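Emstead Community Help > Automation > Rules and good practice

Arm on a kitchen counter: what has to be written down before people share the room?

Posted by counterheight, 15/10/2021

We run a single arm at a kitchen counter for pick-and-place trials with dishes, lids and fruit. The work is done under the Nernivus house rules, which were written for a fenced cell and say very little about a counter with a toaster on it. I have been asked to write the local procedure and would like it to hold up when the site safety people read it.
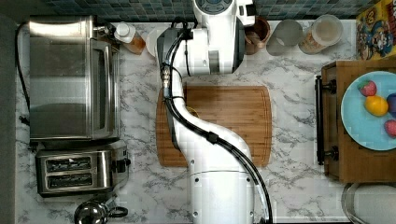

The arm speed is limited in software and there is an emergency stop within reach of the operator. My draft has four parts: a layout drawing, a start-up checklist, a stop procedure and a log. What I can't settle is the following.

First, does the risk assessment cover the arm alone, or the arm plus whatever it may be holding? Second, do ordinary kitchen appliances inside the reach of the arm have to be removed, or is it enough to unplug them? Third, how often should the assessment be redone if the objects change from one session to the next?

I have read the collaborative robot standards that our supplier pointed us to. They are clear on contact with a person and less clear on clutter.

Posted by flatwasher

Arm plus gripper plus the object held. This is the usual reading and I have not seen an assessor accept anything less. A padded arm carrying a paring knife is assessed as a paring knife. The same applies to anything heavy enough to hurt a foot or hard enough to chip when it lands.

In practice you keep an approved object list. Ours at Limsakul has 49 entries, each with mass, material, the worst edge or point, and the gripping force allowed. An object not on the list does not go on the counter during a run, including a coffee cup that someone put down for a moment.
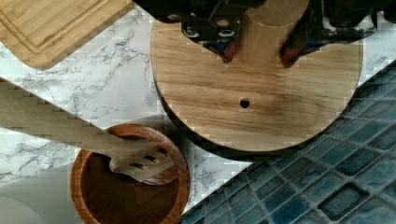 For upright parts such as posts and handles, enter the part being gripped as well as the whole object. A post can be well within the force limit while the base attached to it is wide and heavy enough to swing. Also record what happens to the object on an emergency stop. Some grippers hold on loss of power and some let go, and the procedure should say which yours does. Test it with the heaviest item on the list at the lowest height you use, then repeat at working height over a mat.

Appliances: unplug, and tape the plug where it can be seen from the operator's position. A switch in the off position is not isolation. If an appliance has to be live for the task, it gets its own line in the assessment, with heat and water treated separately.

The cable along the arm is a common finding too. Check it at full extension and at the tightest fold. It must not be able to catch a handle or drag across the counter.

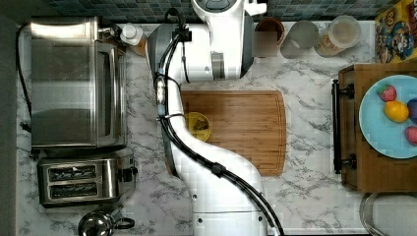 Arm over the counter, with the board and appliances in place. Check cable clearance before the first move.

As for how often, we redo the full assessment when the arm, gripper, mounting or room changes. A new object only needs a list entry and a second signature.

Posted by mitre_and_square

unplug everything. we had 30 items on our start-up checklist and people ticked them without looking, so keep it short. ours fits on a card now.
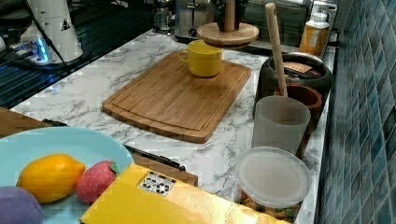

tallowgate
Moderator, Rules and good practice

Adding to the above, as two points were left open.

The layout drawing should show the reach of the arm with the longest listed object in the gripper. Draw it as a line on the plan, then mark the same line on the floor with tape wherever it passes the edge of the counter. Items stored along the back wall count as inside the line if the arm can touch them, even when no task uses them. Either list them or move them.

Food packaging and loose plastic pieces are often missed. They are light, but they end up on the floor where the operator stands. Put a floor check in the checklist at the start and after every stop.

On the log: record the date, operator, software version, object list version and every stop, planned or not. The Flivitz log template in the files section has columns for these and can be used as is. It has been downloaded 1,882 times, so most of the errors have been reported. The December revision will add a column for gripper wear. Keep the old sheets when you change over.

Local rules may ask for more than this. Check with your provincial or state regulator before you sign the procedure off.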